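Thread index | Previous by date | Next by date | Reply

List: assessment-practice
Subject: Re: Weighting of coursework in the November resit
From: Eero Hakala
Date: Sunday, September 30, 2018

Lihua Fu wrote:

> Our department has been asked to settle the resit weighting before
> the entry forms go out. The current rule is 30 percent coursework
> and 70 percent written paper. A student who resits keeps the
> coursework mark from the first sitting. Two of my colleagues want
> that mark dropped and the paper counted at full weight. Has any
> other school on the list done this, and did the grade boundaries
> have to move? Also, does Werulance accept a carried mark if the
> student has changed schools in between?

Lihua,

We looked at this at Clodwood last year. We kept the carried mark.

On the boundaries: they do have to be checked if you drop the coursework, and I would expect them to move. Coursework marks at our school are bunched near the top of the range. The paper marks are spread much wider. When you combine the two, the coursework adds a nearly fixed amount to every student and the paper decides the order. Remove it and the order stays close to what it was, but the totals fall. If you leave the boundaries alone, resit students get lower grades than first-sitting students for the same work on the paper. That is hard to defend in an appeal.

Vilja Suominen ran last year's marks both ways. Most students kept their grade once the boundaries were reset. Of the 4 who did not, 2 went up and 2 went down. The ones who went down had strong coursework and a weak paper. Those are the students most likely to resit, so the small number is a bit misleading.

There is also the question of what the students were told. Our course handbook says the coursework mark "stands for the life of the entry." If yours has similar wording, I don't think you can change the rule for anyone who has already sat the paper once. You could change it for the next intake.

On Werulance and changed schools: the carried mark is accepted, but the first school has to release it. The release form is separate from the entry form and has its own closing date, which is earlier. We missed it once. The mark was entered as absent and it took most of a term to put right. Geum-ok Oh handles the forms here and can send you our checklist.

One smaller point. If a coursework task has been withdrawn, the old mark is still good, but a student who wants to improve it must do the replacement task in full. We had a student try to hand in half of each. The moderator turned it down.

The coursework unit for the technology option was changed this year, so the above does not cover it. 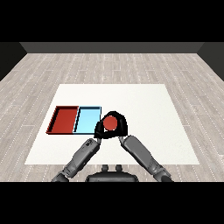

Simulated gripper holding a red ball.

I have no resit data for that unit and would not guess at the boundaries.

Aleksi Ruotsalainen at Leinonen said in the spring that they were going to drop the carried mark. I don't know if they went ahead. He reads this list and may be able to answer.

Eero

Recent messages in this list
Marking scheme wording, question on partial credit
Re: Extra time and split sittings
Alulow spreadsheet rounds half marks down
Re: Re: Who signs the release form?
Storage of scripts after the appeal date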